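Vidbridge to Open Sorting Room for Used Packing Materials

VIDBRIDGE, 2 Sep 2019 – Surnovby, a packing supply company, will open a sorting room for used packing materials at its Badis Street building this month. Shops and households in Vidbridge will be able to drop off clean paper, foil trays and plastic bags during normal business hours. There is no charge.

The room takes up 900 square feet on the ground floor. Surnovby began work on it in April, after a trial in which 39 local shops saved their used packing for collection. The shops handed over 2801 pounds of material. Much of it was brown packing paper that had been crumpled to fill boxes and was still fit to use again.

Sorting is done on white tables with plain tops, so that small scraps are easy to spot. Material is handled one piece at a time. Paper is checked for tape and food stains, then flattened and stacked. Foil trays are kept apart from paper, and trays with food left in them will be turned away at the door.

A white sorting table with a blue plastic tray at the left end, and a foil tray and a ball of brown paper toward the right.

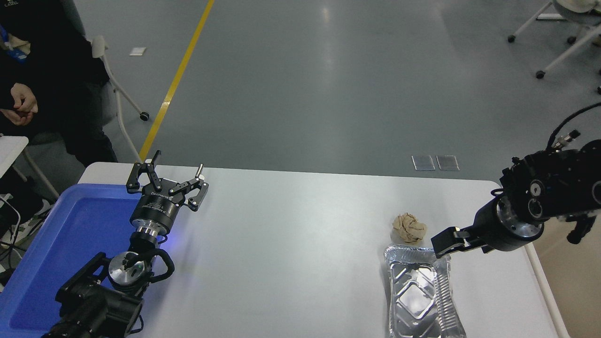

What the room will accept

Brown and white packing paper, crumpled or flat. Remove tape and labels first.

Foil trays, rinsed and dry. Bent or wrinkled trays are fine.

Clear plastic bags, empty. Bags with printing on them will be accepted later if there is enough demand.

The room will not take glass, foam, batteries or cardboard boxes. Boxes can still be left at the city drop-off point on Mavromatis Avenue, which keeps its current hours.

How material is sorted

Each table is set up for one kind of material at a time. Paper that can be used again goes to the packing floor, where Surnovby will use it to fill outgoing orders. Paper that is torn or stained is baled and sold for pulp. Foil is pressed and sent out once a month. Plastic bags are put in open bins and weighed at the end of each shift – the weights will be posted on the company's website.

Surnovby expects to handle 2000 pounds of material a month by the end of its first year. The company will review the list of accepted items in April and may add padded mailers.

Crumpled paper on the sorting table, with a clear plastic bag in the white bin beside it.
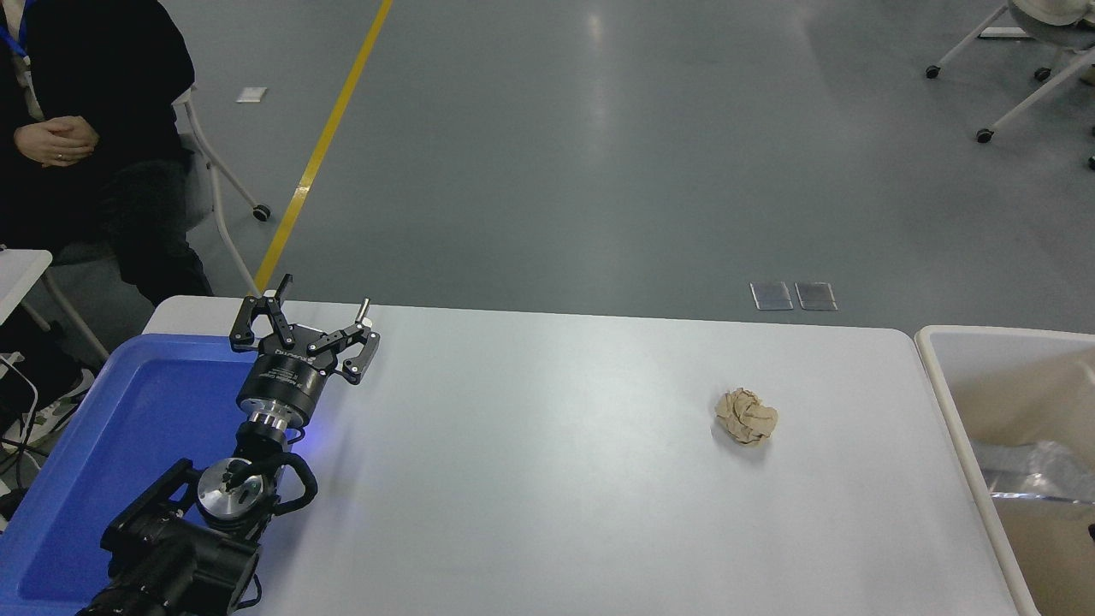

Drop-off details

The entrance is on the Badis Street side of the building, next to the loading dock. Visitors may park in the marked spaces for up to 15 minutes. Businesses with more than one carload should call the front desk ahead of time to arrange a drop-off.

About Surnovby

Surnovby makes and sells packing paper, mailers and box liners. The company is based in Vidbridge.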